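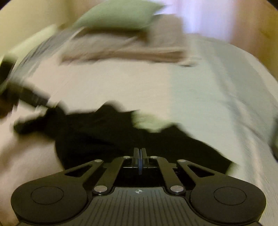 How many steps are there up to the Ban lookout in Usdale?

There are 1,193, according to the sign at the bottom, and you can start from either the market side or the river side because the two paths join at the first landing.

That was how the Stitico guide had it, and Oleksandra Antoniuk read it again on the bus. She had been hired to check the Usdale chapter for the new edition. The old chapter had been written by Hélène Lévesque, who had done all the river towns and then stopped working for Stitico. The office had sent Oleksandra the file with a note asking her to confirm prices, hours and bus numbers and leave the rest alone if it was still true.

The bus was still the 23. She put a check mark next to it.

She got off at the market on Friday, a little after nine in the morning. It was December and most of the stalls were shut. A man was hosing down the fish counter. She asked him where the steps began and he pointed with the hose, which sent water over the sidewalk and onto the edge of her boot.

"Sorry," he said. "You're going up?"

"It's for work."

"Take the river side. The market side's closed."

"Since when?"

He thought. "The wall came down. Before my daughter's wedding."

She wrote down that the market side was closed and asked when the wedding was. Two years ago, he said, in spring. She wrote that down too and walked around the block to the river.

The sign at the bottom of the steps was a metal plate bolted to a post. It had the name of the lookout, a drawing of a walking man, and the number. Someone had repainted the number in a slightly different white. Next to the post was a wooden booth with a window, and in the window sat a woman in a green knit hat, eating toast.

"Is there a charge?" Oleksandra asked.

"Not for going up," the woman said. "The car down is 15."

"The book says nine."

"What book?"

Oleksandra held it up to the glass. The woman wiped her fingers and slid the window open to take it. She turned to the Usdale chapter without having to hunt for it and read the whole page, including the part about the museum, which had nothing to do with the steps.

"Hélène's," she said.

"You knew her?"

"She stayed a month. She rented from my aunt." She gave the book back. "It was nine then. Tell them it's 15, and tell them the last car goes at four in winter. People miss it and then they call me at home."

Her name was Vanderleia Fontes. Oleksandra put it in her notebook in case the office wanted a source, and started up.

The lower part of the climb was the worst. The steps were tall and worn in the middle, and there was a rail only on the left. After the first landing they got shorter and the path turned to follow the back gardens of the houses on the hill. People had built gates that opened straight onto the stairs. One gate had a mailbox. She wondered how the mail got there and then met the mail carrier coming down, a thin man with a bag across his chest, who said good morning and did not slow down.

She stopped on the second landing, where the guide said there was a café. There was a building of the right size with its shutters down. She tried the door. Through a gap she saw chairs stacked on tables and a calendar on the wall that she couldn't read from there. She wrote "café closed, maybe for season, ask," and sat on the café's front step to eat half her sandwich.

Hélène Lévesque had given the café four lines. That was a lot. The whole museum got three. The café served a lentil soup, the guide said, and if you sat at the back window you could watch the barges come around the bend at Stiltis, and it was worth timing your climb to catch the late morning ones. Oleksandra looked at her watch and then at the river. The café's back window was behind the shutters, but there was a low wall at the side and she could see well enough over it. She saw the bend. She waited longer than she needed to, and no barges came.

A man came down from above carrying a bucket of sand. He was spreading it on the steps by hand, like someone feeding chickens.

"Is it icy up there?" she asked.

"Tonight it will be."

"Do you know if the café's closed for the winter?"

"It's closed for good," he said. "Mr. Hwang went to live with his son."

"Is anyone going to take it over?"

"I looked at it." He put the bucket down. "The roof's bad. And in winter you'd have me, and you, and the mailman."

He was Ravinder Bouchard, and he worked for the town on the steps and the car. He asked what the notebook was for and she told him. He asked if she would put in about the barges.

"There's something in here already," she said. "I didn't see any."

"There aren't any. They go by rail now."

She crossed out the barges. She had crossed out the café just above, so that took care of all four lines. It left a gap in the page between the second landing and the top. She knew what the office would want there. They would want a sentence about benches, or they would close the gap up and let the museum have the space.

"What was the soup like?" she asked.

He picked up the bucket and considered it. "Hot," he said. "He put too much pepper in. You were glad of it, though, after that first part." He threw a handful of sand on the step below her. "She used to sit in there all day, the one who wrote your book. Yi-an, that's Mr. Hwang, he'd bring her tea and not charge her. He thought she was writing a novel."

"Was she?"

"She was writing that."

Oleksandra thanked him and went on. It took her another half hour to reach the top, with stops. The lookout was a round paved terrace with a wall, and a coin telescope that took her coin and showed her nothing. She wrote down that the telescope was broken. The view was all right. She could see the town, the two bridges, and the flat brown fields on the other side, with a train going across them very slowly, a long one, all freight. She supposed that was what the barges had turned into. She watched until the end of it had gone behind the hill.

The guide said you could see 83 church towers on a clear day. It wasn't a clear day. She left the number as it was and put a question mark beside it.

The car was waiting at the upper station with its door open and nobody in it. It held up to 23 people, by the plate over the door, the same as the bus number, and she noted this so she wouldn't think later that she had copied it wrong. She pressed the button. After a while a voice came out of the speaker, and it was Vanderleia Fontes.

"You're the only one," she said. "Sit on the right, the left side's damp."

Oleksandra sat on the right. The car dropped past the gardens and the gate with the mailbox. It passed behind the café, close enough that she could have touched the wall. The back window wasn't shuttered. There was a table pushed up to it with a chair still in place, and a sugar bowl, and then the car had gone by.

At the bottom she paid. Vanderleia took the money and gave her a paper ticket, though she had already had the ride.

"For your expenses," she said.

"Do you have an address for her? Hélène?"

"My aunt might. Why, is something wrong in the book?"

"Some of it's out of date."

"Well, she knows that," Vanderleia said. "She comes in the summer. She was up there the week he closed, helping him carry things down. They had to stop on every landing."

Oleksandra stood at the booth for a moment. Then she asked for the aunt's phone number and wrote it on the back of the ticket.

She had an hour before the bus. She spent it at the museum, where the hours had changed and the price hadn't. She fixed those, and then she sat on the bench in the entrance hall and did the steps page again from the top. River side only. Car down 15, last one at four in winter. No food or drink on the way up, bring your own. Telescope out of order.

It was shorter than before, and there was room left over. She wrote, "At the second landing there is a low wall where you can sit and look at the river." She checked it against her notes, put a check mark beside it, and went out to wait for the 23.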